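Skorner Clear Upright Box

Posted 2021-09-23 in Table and Desk Storage

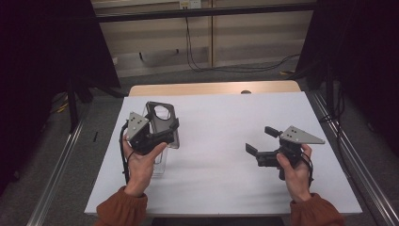
I've been selling storage bits through my little shop for a while now, and clear boxes are the thing I get asked for over and over. People want to see what they own! So I finally brought in the upright one from Skorner, and I've had my own on the work table long enough to have opinions.

First off, it's acrylic, and properly see-through. It stands taller than the flat trays I used to carry, so it takes up less of the table and you can slide flat things in on edge (plates, panels, sample cards, whatever you've got) and still tell what they are from your chair. I keep mine on a white sheet because I like a pale background when I'm sorting, and the box pretty much disappears into it. If you have a light wood table like mine it looks nice on that too, but put a cloth down if you slide it around a lot. Grit under the base will mark both the box and the table, ask me how I know.

Cleaning is easy. Soft cloth, lukewarm water, a drop of dish soap. Please don't use window spray or anything with ammonia in it, it clouds acrylic and there's no getting that back. Fingerprints do show, I won't pretend otherwise, and if that's going to drive you nuts then the frosted Uzor box is probably more your speed.

A few things people email me about:

There's no lid. The Zelgate lids I stock are for the low trays and won't fit.

It isn't meant for hot stuff or for the dishwasher.

You can stand several side by side, but I wouldn't stack them, they're too tall for that and I don't like the wobble.

Boxes come singly or in a set of 4. The set works out cheaper per box and ships in one carton, with paper between them so they don't rub. Orders go out from Tradton in roughly two working days. If one shows up cracked, send me a photo and I'll get a new one in the mail, no need to ship the broken one back.

I'm low on singles right now and the next batch lands in October. Sets are fine, plenty of those on the shelf!

Add to cart
Ask about this item
Shipping and returns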